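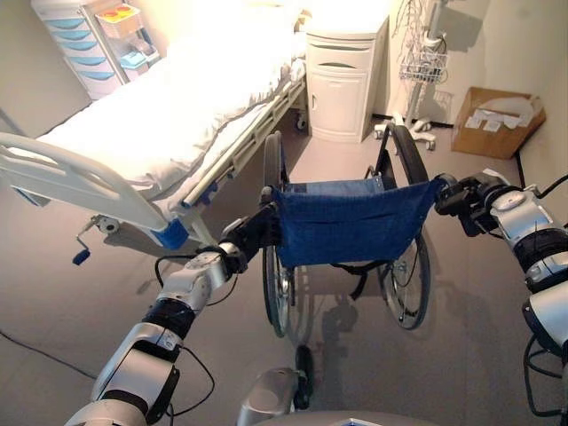 Folding wheelchair held by its push handles in a small room furnished like a hospital ward.

The **Vivmont Playhouse** is a producing theater in the river town of Vivmont. It stages its own productions from September through May and rents the building to touring groups in the summer. The main auditorium holds 400 people. A smaller room on the upper floor, known as the Loft, is used for readings and student work.

## History

The building opened as a feed and grain exchange and was later a roller rink. A group of local actors leased it after the rink closed and put on a season of one-act plays with folding chairs on the skating floor. The floor was kept when the building was converted, and the curved marks of the old rink could be seen at the edges of the stage until it was resurfaced.

The early company paid its actors from a share of ticket sales. It moved to fixed wages in its fourth season, when it also hired its first full-time stage manager. A fire in the paint shop closed the theater for one winter. Performances moved to a high school gym in Zurstead, the next town upriver, and several patrons there kept their subscriptions afterward. A bus still runs from Zurstead for Saturday matinees.

## Building

The stage is a shallow thrust with seating on three sides. The back wall has a pair of loading doors that open directly onto the street, and designers have sometimes left them in view as part of the set. Wing space is limited on the left, where the old exchange office was kept as a box office.

The lighting grid was replaced as part of a renovation that also added an elevator and a second set of restrooms. The seats were bought used from a movie house in Tanditz and are wider than those they replaced, so the number of places fell slightly. 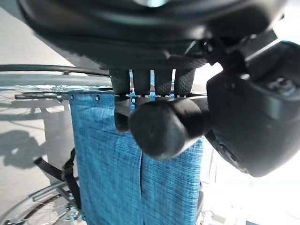 Sets are built in a rented shop of 2090 square feet on the edge of town and brought in by truck. Costumes are kept in the basement of the theater itself, which has flooded twice. After the second flood the racks were raised and the wool pieces moved upstairs.

## Repertory

A typical season has five plays. One is usually a classic and one a new script, with the remainder drawn from recent work first seen elsewhere. The theater does not produce large musicals — the orchestra space is too small — but it has staged chamber musicals with up to 2 pianos.

Its best-known production is *Granström*, a three-act drama about a family of piano makers who disagree over the sale of their workshop. The play opened in February to mixed notices. Local reviewers praised the second act and found the ending slow. The author cut the last scene by half during the run, and the shorter version is the one now performed. Total attendance was 3786, the highest for any new play at the house. It was revived once, with a different cast and a simpler set.

## Education

The theater runs a playwriting class for adults and a summer course for high school students. Scripts from both are read aloud in the Loft at the end of each term. Admission to the readings is free.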